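4.2 The returns bench at Drandbridge

The Drandbridge site handles goods that customers have sent back or left behind, and until the installation it did so by hand. A sorter took a tray, looked at what was on it, and put each thing in the basket where it belonged. The job description ran to one page. The training took a morning, most of which went to finding the light switches. Our interviews suggest that the work was less simple than the page allowed, and that the people who did it had never been asked to say so until a machine was brought in to take it over.

The station now consists of a two-armed robot, a table, trays, and baskets. Grimero, which supplied the integration, called it "drop-in." Ngọc Quan, who had sorted at the site longer than anyone else we spoke to, offered a different reading of the phrase: "They dropped it in, and we moved everything else." We logged 1703 picks over the study period, of which the first 1000 were used to settle the procedure and are left out of the results below. Figure 3 gives four views of the station at work, in panels (a) to (d). 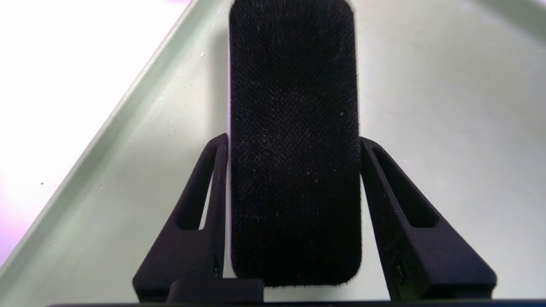 4.3 What the sorters came to know

The most visible change was in vocabulary. Before the installation, staff sorted things by where they were going. Afterward they sorted them, at least in conversation, by how they behaved between two fingers. A bottle with a waist was "polite." A snack package was "a talker," after the noise. Fuzzy things formed a class of their own and were discussed with the kind of patience usually kept for in-laws. None of these terms appear in the Grimero manual, which recognizes rigid, semi-rigid, and other.

Ruairí Doherty kept a handwritten list of 30 such terms taped inside a cupboard door. Management learned of it from us, for which we have apologized. By April the list had been typed up, laminated, and renamed the Handling Reference, and Doherty had stopped adding to it.
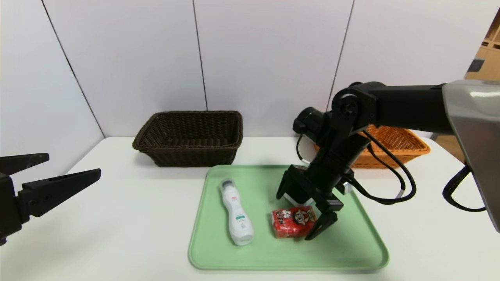
The second change concerned pace. Manual sorting had been uneven by design: people rushed the easy trays and spent what they saved on the awkward ones. The robot takes its trays as they come, and the day has flattened to match. Lâm Âu described the new rhythm as "like walking behind someone on a narrow sidewalk." She did not think it was worse, exactly. She had taken up knitting on her breaks and reported that her shoulders were much improved.

Of the 556 logged interventions, most were small: a tray nudged straight, an object turned, a cable lifted out of the way. The site's weekly report has no column for these. On paper they did not happen, and the robot's record is very good. 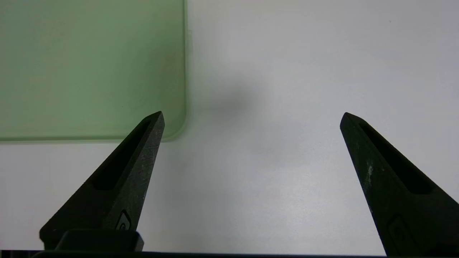
4.4 Who answers for a mistake

Under the old arrangement, an item in the wrong basket belonged to whoever had put it there, and the matter was settled by shouting across the room. The new procedure asks for a form. Santeri Lehtinen, the shift lead, filled in the first few with some care, and then noticed that the box marked "operator" would accept any name at all. For one stretch of the spring every error at the site was credited to Jameck, the scheduling software, which has no arms.
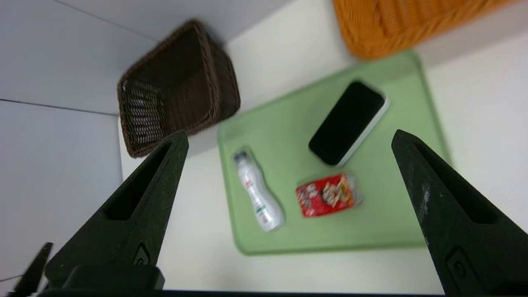
We do not read this as sabotage. Lehtinen was plain that he would gladly sign for a mistake of his own. What he objected to was signing for a decision he had only stood next to — and the form made no distinction between the two. Thịnh Phí, who came to the bench after the installation and has no memory of the shouting, saw it differently. To him the form was paperwork, and the robot was a colleague who was never going to fill in its share. He signed for everything. His error count is the highest on the site, and two of his coworkers have asked that it be left out of his review.

Management has since split the box into "operator" and "present." The second is filled in far more often than the first. We return to this in Section 5, where the same split turns up in the maintenance logs.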